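Gripper closes off center after finger swap - wrist camera or fingers?
Posted in Robot arms / Setup and repair

Estela Tapia
Small tabletop arm, two finger gripper, wrist cam. Swapped the fingers Wed 22 April and now it closes left of where it should. Left finger touches first, pushes the part over, right one catches up late. Re-ran homing 4 times, no change. White table, red part. Do I redo the camera calibration or are the fingers on wrong? Need it back by tomorow.

Horacio Aravena
Fingers first. Take both off, wipe the mounting faces, put them back on and snug the screws a little at a time, side to side. Then close it slowly on nothing and see if the tips meet in the middle.
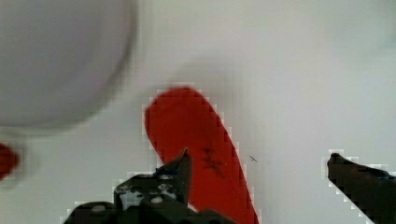 If they meet, leave the hardware alone and redo the hand-eye calibration. Don't do it the other way round, you'll just calibrate the error in - did that in September, lost a whole shift. Also open wide and check the gap to the part on each side before you close. If one side is always tighter the offset is in the camera or the tool center point.

Hryhorii Sirko
had same thing, was a loose screw. check screws

Olga Vergara
What Horacio said. Plus wipe the lens, and save the old offsets somewhere before you overwrite them. Ours at Prillach wants a power cycle before new ones load, yours might to.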